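# Old workstation board, no cooler, no RAM. Worth rebuilding? 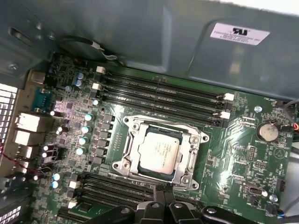 **thaweesak_p** wrote:

I picked this machine up as part of a lot of office leftovers and I'd like to turn it into a file server for the house. The cooler is off and all the memory slots are empty. The CPU is still in the socket. I haven't bought anything for it yet and I'd like to get the order right before I spend money.

My plan so far:

1. Clean the top of the CPU and the inside of the case
2. Find a cooler that fits the socket bracket
3. Put in 2 sticks of memory and see if it posts
4. Add drives later

The power supply is a Pivano and I have no idea how old it is. Does the plan make sense, and is there a reason to take the CPU out and check the socket before I go further?

---

**gravelroad** wrote:

Plan is fine. I would leave the CPU where it is. It's clamped down under the frame, and every time you open one of those you have a chance to bend something. If it doesn't post, then you pull it and look.

Write down what's printed on the lid while you can still read it. Once there's paste and a cooler on there you'll be guessing.

---

**Amnuay Chantharasri** wrote:

I disagree with gravelroad. A board out of a mixed lot has been handled by people who didn't care about it. Open the frame, lift the chip straight up, look at the socket with a flashlight, put it back. It takes two minutes. I've had a board from a lot like that where one corner was damaged and half the memory slots were dead. I spent a whole weekend swapping sticks before I looked.

Also, before you buy memory, find the manual. With slots on two sides of the socket the fill order matters, and on some boards it won't start if you use the wrong pair.

---

**thaweesak_p** wrote:

I looked for a manual under the model number on the case and found nothing. Is there usually a number on the board too?

---

**Amnuay Chantharasri** wrote:

Usually, yes. Look near the slots, along the edges and between the expansion slots. Sometimes it's on a sticker on the side of a connector. Don't go by stickers on the case wall with the RU mark on them. Those are for component recognition and won't tell you which board you have.

---

**kettle_black** wrote:

What do you want to pay for all this? I did the same thing last January with an old tower. By the time I had a cooler, memory and a new supply I could have bought a small used desktop that worked and used less power. Mine ran fine but it was loud, and it sat in a closet next to the bedroom.

---

**thaweesak_p** wrote:

I was hoping to keep it cheap. I have drives already. Memory for older boards seems to go for very little if you buy it used. It would live in the garage, so noise isn't a problem.

---

**gravelroad** wrote:

Check whether it takes registered memory or the regular kind before you order. The sticks can look almost the same and the wrong ones won't work. Used registered memory is often cheap because most people can't use it.

On the cooler, measure between the screw holes at the corners of the bracket, center to center, both directions. Old server-type boards come in more than one spacing. I ordered a Wellholm cooler once by going off the photo in the listing and had to send it back.

---

**Pongsak Khamphan** wrote:

I fix these for a small repair shop and I'm somewhere in the middle on pulling the CPU. If the frame is closed and the chip sits flat, I try it first. If anything is odd, such as one memory channel missing, then I open it.

I would not trust the Pivano supply. Test it on something you don't care about, or replace it. A bad supply can take the board and your drives with it.

For cleaning, use isopropyl alcohol and a lint-free cloth on the lid. Keep paper towels away from the parts beside the socket, they snag and leave fibers. Blow the empty slots out before you put any memory in, and make sure the latches at the ends move freely. They get brittle with age.

---

**Amnuay Chantharasri** wrote:

"Try it first" is how I lost my weekend, but okay.

---

**kettle_black** wrote:

I still say price it all out first. Put the total next to a used desktop and then decide.

---

**thaweesak_p** wrote:

Fair enough. I'll look for the board number tonight, measure the bracket and make a list with prices. I have an Urnetti supply in another machine that I can borrow for the first test. Will post again when I know what memory it takes.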